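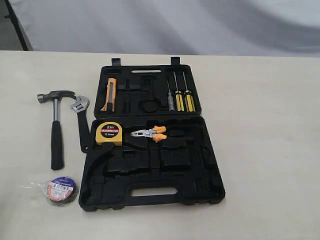

Open tool case, screwdrivers in the lid and tape measure in the base.

Subject: Re: [jin-records] Clutero, Zumia LP – which pressing?

Hello all,

I have been through my two copies of Zumia again and compared them with the notes I made when the label's order book was passed round the list. I can answer most of what was asked, but not all of it. The original question is copied in for those who get the digest, and my answers come after it.

One general remark first. The discography on the old Jin site was typed up from the sleeves and never from the records themselves. The sleeves were printed in one go and used for both pressings, so anything that depends on the sleeve text will not help you tell them apart. That includes the catalog number and the address on the back. 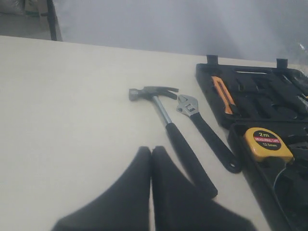 On 30 October 2023, a list member wrote:

> I picked up a copy of Zumia by Clutero at a sale, no inner sleeve, cover in fair shape with a split along the bottom. The seller had it down as a first pressing. The labels are dark green and the B side seems to have the long version of the last track, the one where the bass clarinet comes back in after the drum solo.
>
> My old cassette of the album fades before that point, and so does the copy a friend of mine has. Were there two edits? And is it true that the first pressing was recalled? I would also like to know if the whole thing was recorded in one session at Cunel, as the back cover says, because the piano on side two sounds like a different instrument to me.
>
> Thanks for any help.

Taking these in order:

1. The two pressings. The first was 698 copies, the second 2,000. The order book gives both figures and I have seen no reason to doubt them. The second was ordered in February of the following year, after the band came back from its tour. Dark green labels turn up on both, so the color proves nothing. Look at the run-out on side B. The first pressing has the matrix number scratched in by hand, with a line through the second digit. On the second it is stamped.

2. The long ending. Yes, there were two edits. The first pressing has the full ending and the second fades during the drum solo. The cassette was made from the second master. If yours has the bass clarinet coming back, I would expect a hand-scratched number, but please check and write back. With the full ending the album runs 31 minutes, and the sleeve gives no times at all.

3. The recall. I have found nothing to support this. It was repeated in a fanzine and then on this list a few years ago, and I think it grew out of the fact that the first pressing sold slowly outside the region. Unsold copies were returned by one distributor – that is all the order book shows. 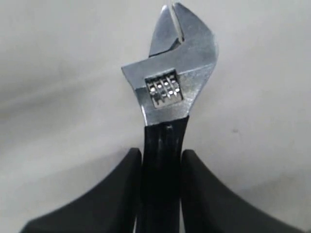 4. The Cunel session. The back cover is wrong, or at least incomplete. There are six tracks, and the four on side one were taped at Cunel in the hall. Side two was done later at a studio with a smaller upright piano, so your ears are fine. I don't have a date for the second session. The tape box would settle it, but I don't know where it is now.

5. The missing inner sleeve. Both of mine have a plain white one. I have heard of a printed inner with lyrics, which would be odd for a record with no singing on it. My guess is that it belongs to the other Clutero album and was moved across by a dealer.

If anyone has a copy with a stamped number and the long ending, I would like to hear about it, with the full run-out text from both sides. I will add whatever comes in to the list file and send out a corrected entry for Zumia once I have enough replies.

Regards,
the list discography editor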